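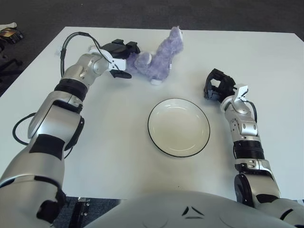 Tarek Mansour says a plate should never share a table with a toy, and that any house where it does has "a surface problem." He has said this to me twice now, the second time in writing.

I've been reading up on surface problems. Thread, and it's long, sorry.

So this all comes from Gestis, the tidying program that went through Plostville this summer like a stomach bug. You pay 69 dollars, you get a booklet and a set of stickers, and you learn that every flat surface in your home has one job.

One job. The table is for eating. If it's also for drawing, gluing, taxes or stuffed animals, then according to the booklet it's "confused." I have been sitting at tables for a long time and haven't met a confused one.

I did read the booklet. My sister-in-law finished hers in July and passed it along with the good stickers already gone. There's a whole chapter on plates.

The plate chapter says an empty plate on a table is "an open question." You're supposed to either put food on it or put it away within 10 minutes. No reason given for 10. I looked for a footnote and there are no footnotes anywhere.

My own position on an empty plate is that it's a plate. White one, thin black rim, goes in the cupboard when somebody walks past it in the direction of the cupboard.

Now the toy. Light purple, fuzzy, llama or something in that family (we've had arguments, one party holds firm for alpaca). It's lying on its side by the far edge of the table with its white-tipped feet sticking out.

Gestis would say the llama is a Visitor. Visitors get a basket. The basket goes by the door of whatever room the Visitor belongs in, and at the end of the day you walk all the Visitors home.

I tried it. What you get is a basket of toys in the hallway. Before, I had toys on a table, where I could see them. Now I had toys in the one spot where I carry laundry with no view of my feet.

Someone will say I did it wrong. Someone always does, it's the best thing about these programs from a business point of view. The method works, and if your house is still a mess then you need the second booklet.

There is a second booklet.

OK, being fair for a minute. Part of what Tarek says I agree with. I don't want fur where I'm about to put food. If that llama has been on the floor (dark gray carpet, hides everything, which is why people buy dark gray carpet) then I'd like it off the table by dinner and I'd like the table wiped.

But that's one sentence. Toys off, wipe, plates on. My grandmother ran a table that way for her whole life and didn't charge for it.

And wiping is the thing the booklet barely touches! There's a page on how to thank the table. There is half a paragraph on cleaning it, and it tells you to use "a kind cloth."

White table people, you know what I mean here. Everything shows on white. Marker, jam, the ring from a mug. You can have the tidiest table on the street with one job and no Visitors and it'll still look grubby by noon if you don't go over it with a wet rag and a bit of dish soap.

Somebody in the replies is asking about the Pekata spray. I bought it. It smells like a pear. Side by side with dish soap on the same marker line, I couldn't tell you which half was which – the mark came off both, and I'd rubbed hard on both.

If you love the pear smell then go ahead, it's your money.

The other thing I was sold this year is plush care. The woman at Ng, the toy counter in the Plostville mall, told me fuzzy ones "can't ever" go in the washer and I'd want the brush kit. I asked what the brush does about yogurt. She said it lifts the fibers.

I've washed stuffed animals for years. Check the tag, zip it in a pillowcase, cold, gentle, then let it air dry for longer than you think it needs. The fluffy ones come out looking insulted and then recover when you fuss at the fur with your fingers. I have lost one, a duck, and the duck had a music box in it and that was on me.

Anyway, surfaces. Tarek sent over the post that got him started. It's by one of the Gestis coaches and it has 491 comments, and I read a lot more of them than I should have.

Plenty of people say it changed their life. When they get specific, what changed is that they gave away a bunch of stuff. Well, sure! If you own fewer things there are fewer things on the table. I believe that completely. It isn't a secret and it doesn't need stickers.

Hardly any of them mention kids. One who did said she'd labeled the coffee table "REST" and her son peeled it off and stuck it on the dog.

Also in that post: "Families lose 1786 minutes a year to clearing the table." Says who? Which families? Do they own a table? I do the division and it comes out to just under five minutes a day. I can live with five minutes a day. I spend longer than that hunting for the matching lid.

I asked the coach where the number came from. No answer so far. The heart emoji doesn't count.

What I do, for whoever asked. Nothing gets a label. Before dinner whoever's closest shouts "table," and anything that isn't dinner goes to a chair, the stairs or somebody's arms. After dinner some of it drifts back. I've stopped minding that part.

And if a llama ends up down one end while a plate's sitting out in the middle, I don't think anything is wrong in that house. It's a big table. They aren't even touching.

Tarek has now replied that it "starts with a llama." I'd like to know what it ends with. He's typing.

He says glitter.

Fine, I'll give him glitter. Glitter stays off the table. The 69 dollars I'm still not paying, and if anyone local wants a used booklet with no good stickers left in it, message me.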